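School supply swap comes back to Trulton hall for a second go

Reading time: 2 minutes
Last updated: Sun 19 August

I only popped in for a ruler and came home with two pencil cases, a lunch bag and a geography atlas, so I'd say the Trulton school supply swap is doing its job!

If you missed the first one in May, the idea is very simple. You bring whatever stationery and school bits are sitting in your drawers, you leave them on the tables in the hall, and you take home what you need for September. You don't have to bring anything to take something, and there's no form to fill in (hooray).

Joanne Blackburn started it after clearing out her twins' bedroom and finding enough felt tips to open a shop. She told me they had 318 items handed in last time and this time it was 736, which made her go a bit pink when she read it off her clipboard. "I thought we'd get a few rulers and somebody's old recorder," she said. They did get the recorder. It's still there if you want it.

Uniform was the big draw. The rail of grey trousers and pinafores had gone before I'd finished my first cup of tea, and I saw two dads having a very polite discussion over a pair of football boots. Calculators went fast as well. Radoslava Vrabec was testing them one by one at the end table and putting fresh batteries in the ones that had given up, paid for by the cake stall. Her poppy seed slices were 50p each and I'm not going to tell you how many I had.

I asked what's left over and the answer is quite a lot of ring binders, plenty of craft paper and a good pile of bits for the classroom or the home desk. Juraj Zelenák, who teaches maths, went off very happy with a bag for his own room, and says he'd like more board pens next time, as long as they still write.
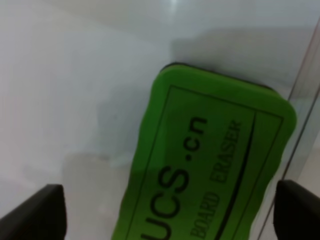

A green board eraser with UCS.cn printed on it.

The swap is on again next Saturday, from 10 in the morning until 3, same hall, side door by the bike racks. Joanne is asking for shoes in small sizes, PE kit and rucksacks with working zips. Please wash clothes first and tape pairs of shoes together, as there were 15 odd plimsolls at the end and they're still looking for their partners.

Parking is tight with the roadworks on, so walk if you can. I'll be there early for the cake.

Contact the news desk | © Trulton village news | Back to top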